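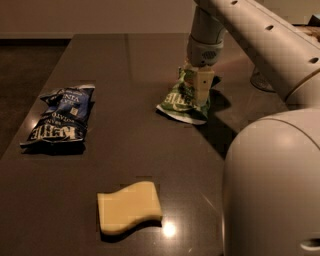

Kettle brand chip bag on the table at the Prestdale hall.

Progress report to the Kolář Fund
Prestdale Evening Meals and Adult Reading Program
Submitted 25 April 2025 by Jhonatan Salazar, program coordinator

Period covered: October through the end of last month

Summary

The reading program is running at both sites, Prestdale and Flumham. Enrollment stands at 106 adults, which is above the target in our application. Spending is within budget on every line except printing. The Prelimville site has not opened and we are asking to move its start date, as set out below.

Classes

We now offer four evening classes a week. Prestdale has the beginner group and the workplace reading group. Flumham has a beginner group and a mixed group that was meant to be intermediate but has taken in people at all levels. The mixed group has been hard to teach. The tutor there has started splitting the session in half, with the stronger readers working on their own from the news packets while she sits with the newer ones, and then switching. Attendance in that group dropped over the winter and has come back since the change.

The workplace group asked for help with forms more than anything else. We dropped two units from the original outline and put in material on leases, pay stubs, school letters and clinic paperwork. Learners bring in their own papers when they want to. We do not keep copies.

Meals

A light supper is served before each class, as agreed in the grant. Soup and bread are still the usual menu at Prestdale. Flumham has no working kitchen, so food there is cold: sandwiches, fruit, chips. Several learners come straight from a shift and the meal is the reason they give for being able to attend at all. Food costs rose in January and we switched suppliers for bread and produce. The line is back where it should be. 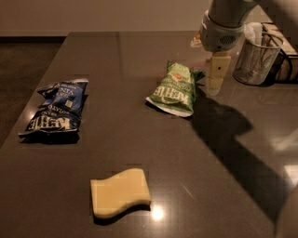 Snack bag on the dark tabletop, Prestdale.

Staffing

One tutor left in the winter for full-time work in the school district. Her hours were covered by the other tutors until a replacement started. All tutors have now finished the assessment training. We had planned to hold it in the fall and it ran late, so the first round of learner assessments is late as well. Results will be in the next report.

Prelimville

The room we were promised in Prelimville needs a second exit before it can be used for classes. The owner has a permit but no contractor. We looked at three other rooms. One was too small, one was upstairs with no elevator, and the third is only free in the mornings. We would like to hold the Prelimville money over and open in October. If the room is still not ready then, we would propose adding a class at Flumham, where there is a waiting list.

Budget notes

Printing is over because of the new workplace units. We expect to cover this from the travel line, which is underspent while Prelimville is closed. Please confirm that this transfer is allowed without an amendment.

Next steps

Finish first assessments at both sites.
Order large-print readers for the beginner groups.
Send the Fund a decision on the Prelimville room by the end of summer.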